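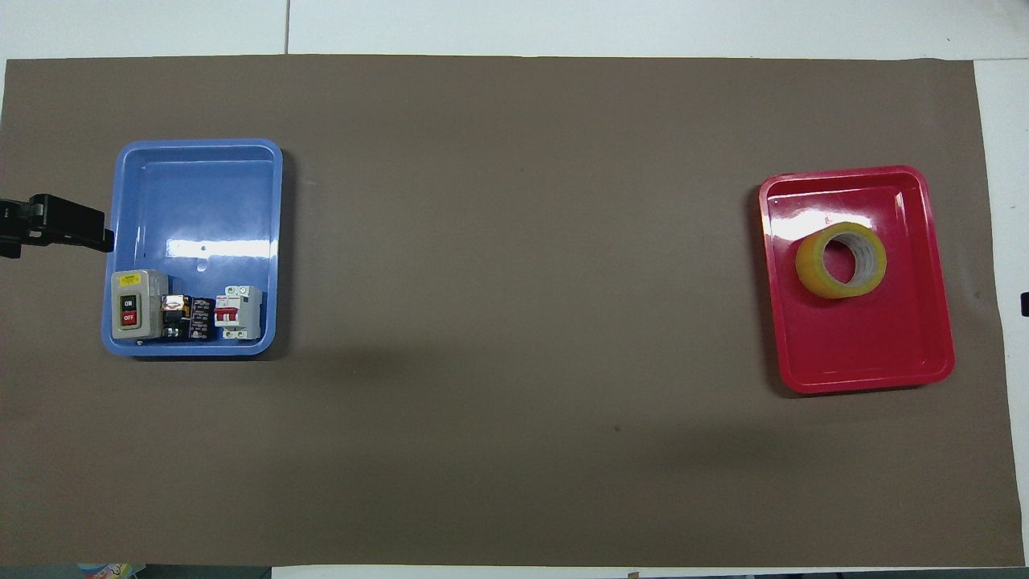
By the Lellov Workshop Desk, tips editor

Home | Kitchen | Workshop | Tips

Bench rules for sharing a table with a robot arm

Put down a plain matte mat. Shiny tabletops confuse cameras and, by Saturday, people.

One kind of thing per tray. Switches and breakers may live together. Tape gets its own place.

Leave the middle clear. Your coffee is not an exception.

Only unwired parts go in a tray, including the one you're sure is dead.

Stop the arm before reaching in. It has no manners and won't wait for yours. Keep the stop button on your side of the bench.

Print this page | E-mail this page

Related tips
Labeling breakers so you can read them in May
9 uses for a tired baking tray
Cutting mats, cleaned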